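Is a "whole home" surge protector worth it or is the electrician upselling me?

Asked by Gemma Ferraro
Fri 9 July

Had a guy out to replace a dead breaker and he quoted me $411 to add a Levley surge protector at the panel while he's there. He says it covers everything in the house. I have a hard time believing one box does that. We've lost 2 garage door openers since February and he says that's surges. I say they were cheap garage door openers. House is from the 80s, lines are overhead, we get storms most of the summer. Has anyone had one of these do something they could prove?

3 answers

Gaetano Grasso
You can't prove it, that's the trouble with them. If nothing blows up, was it the protector or was it a normal Tuesday? That said, they're real devices and the price isn't crazy if it includes labor. What I'd push back on is "covers everything." It knocks down the big spike coming in from the street. It won't do anything for a surge that comes in on the cable or phone line, and it won't survive a direct lightning strike next door. Ask him for the model number and look up the surge current rating yourself. If he won't give you the model, get another quote. Also ask how long the wires from the device to the breaker will be. Shorter is better, and his answer will tell you if he's done many of these.

On the openers, were they on the same outlet? I'd check that outlet for a loose neutral before blaming the sky.

Anatole Bodin
get one, my brother in law lost a fridge. not worth the risk

Verena Eder
I'm with Gaetano on most of this but I'd skip the sales pitch about warranties too. My Kanby strip came with a "connected equipment guarantee" and when I read the terms they wanted the original receipt for every item, the dead equipment shipped at my cost, and proof of proper grounding. Good luck with that.

What I'd do in your place is get the grounding checked first. An 80s house may have a corroded clamp on the ground rod, and a protector with a bad ground is a box with a green light on it. Then put the panel unit in if the price still looks fair, and keep plug-in strips on the stuff you care about. 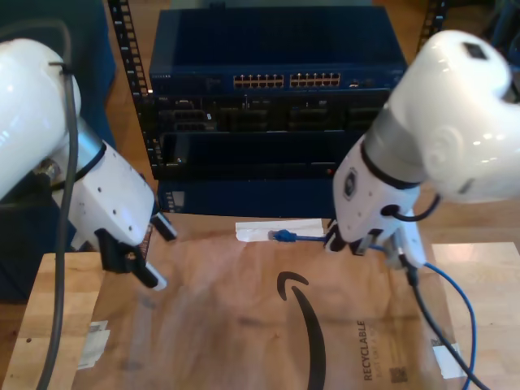
Strips wear out, by the way — the parts inside take a bit of damage every time they work, and plenty of them keep passing power after the protection is gone. If the "protected" light is off, replace it. If it never had a light, I wouldn't trust it past a few years.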